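# Jollow table: frequent questions

Updated in April by Inger Thorlacius. English is my third language, so if an answer is not clear, please write to me and I will make it better.

### What is Jollow?

Jollow is a quiet table game with tennis balls and a grid of tape. One person calls a square and the other person brings a ball to this square. The balls must stay on the table and they must not stand on a line when the caller says "stop". A game takes 15 minutes if you are not discussing too much.

### Must all the squares be the same size?

No. We tape by hand, and in our group we accept that some squares are more like rectangles. It is more important that every square is closed on its four sides, so there can be no argument about where it ends. A ball which touches tape is counted as "on the line", also if it touches only a little.

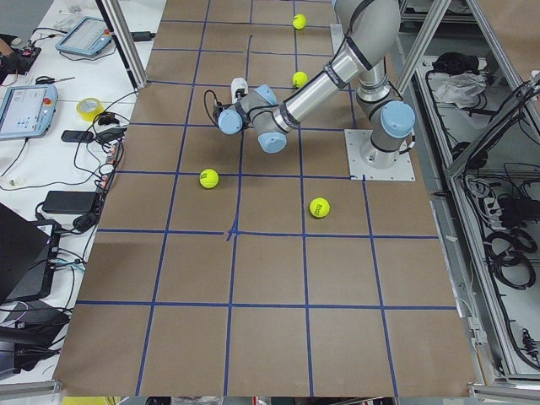 If you want to be more exact, make small pencil marks on the two long sides of the table first and pull the tape from one mark to the other. Do all the lines in one direction, then all the lines in the other direction. I find it easier with two people, one at each end.

### Which tape do you recommend?

Blue painter's tape. It is easy to see on a brown background and it comes off without much glue left behind. We buy ours from Trostex because their shop is on my way home, but any painter's tape will do. Please do not use packing tape. It is shiny, you can hardly see it under a ceiling lamp, and it takes the paper with it when you pull it off.

### What do you put under the tape?

Something brown and matte. Kraft paper is cheap and you can change it when it becomes tired. Fasten it well along the edges, otherwise there will be an air bubble in the middle and the balls will all go down from it like from a small hill.

### A piece of my tape is torn. Must I take off the whole line?

Usually not. Cut away the loose part with a sharp knife and put a new short piece over the gap. A patch where the tape lies double is a little thicker, and a slow ball can change its direction there. For a friendly game we leave it. What I would not leave is a thin strand which has twisted itself over another line, as it can stick to a ball and travel with it to the next square.

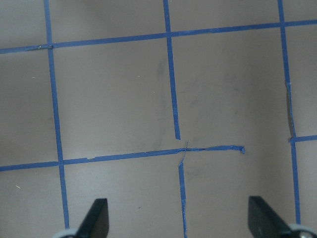 When a line has a gap, we play as if the line continues straight across it. Both players should agree on this before the first call. If you have more than one gap on the same line, then yes, it is time for new tape.

### The crossings look untidy. What is my mistake?

Probably you stretch the tape. It wants to go back to its own length afterwards, and then it wrinkles near the crossings. Lay it down loosely and press with your thumb from the middle to the ends. At the end of a line, cut the tape and do not tear it.

### How many balls do we need?

The full rules are written for 8 balls, but this is too many for beginners. Start with three or four. With few balls there are many free squares and the caller can be generous. 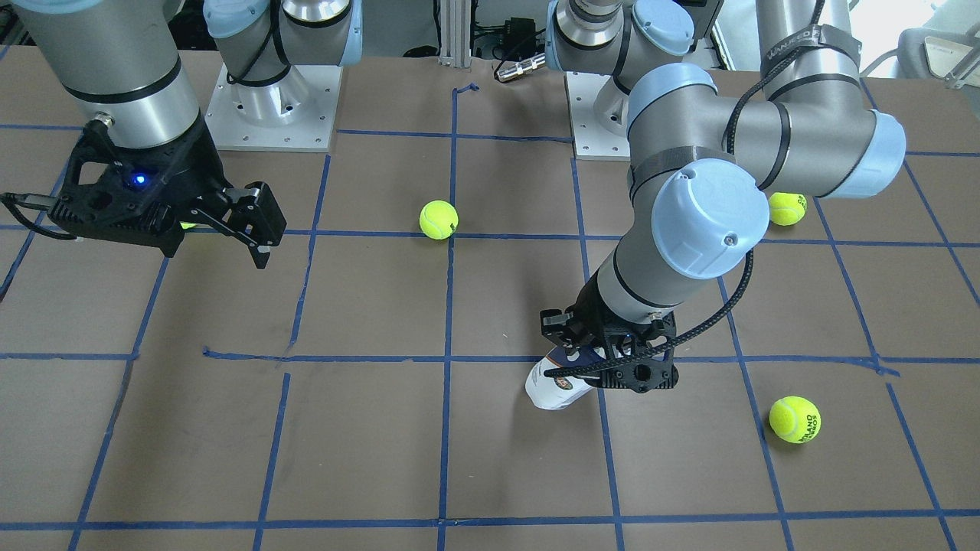
*Three tennis balls on the taped squares.*

### New balls or old balls?

Old balls are better for us. The felt on a new ball is high, and a ball with high felt can stop in strange places. The Gallagher tennis club keeps a box of used ones and sells them cheaply. Brush off the sand or the clay before you play, please. Red clay on brown paper is not so visible, but on the blue tape it stays forever.

### Can we use other objects than balls?

Yes, this is the variation called Sureo. You add one object which stands upright, for instance a can, and it has to arrive in its square standing. If it falls, the other side receives the call. Choose a can with a flat bottom and no sharp edge. A full one is heavier but falls less easily, so agree which kind you take.

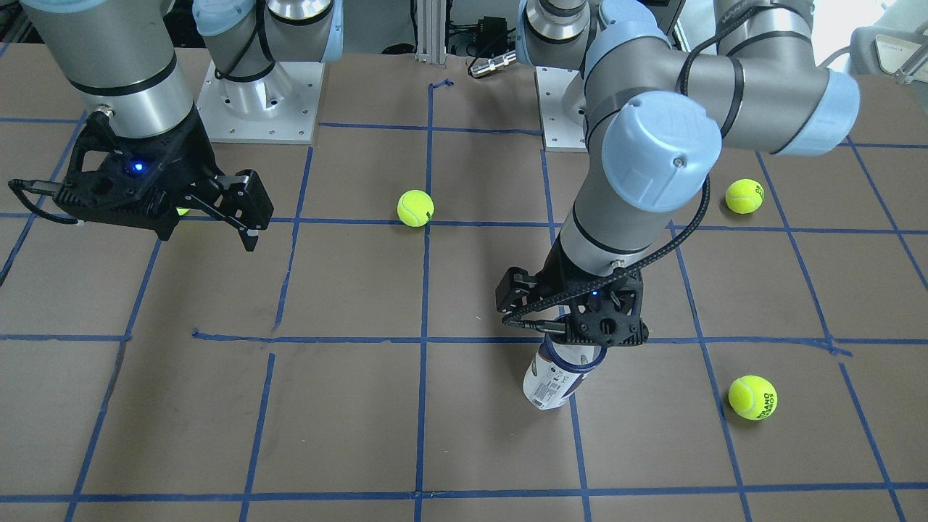 *Tennis balls and a white can, with the blue grid.*

### How high should the table be?

We play standing, so we like a high table. For children, a lower table is more comfortable. Leave 40 cm free on the side where the caller stands, for the paper with the calls and a cup of tea. Tea is not allowed on the squares!

### My balls always roll to the same corner.

Your floor is not level, or your table is not. Put folded cardboard under one leg and try again. In our room it was the floor, and we needed quite a lot of cardboard before the colour of my face became normal again.

### Where can I get the printed rules?

Write to Jollow, PO Box 1392, and include an envelope with your own address and a stamp. The rules are in English and Icelandic. The French version is not finished, and I would be grateful for help with the chapter about balls on the line.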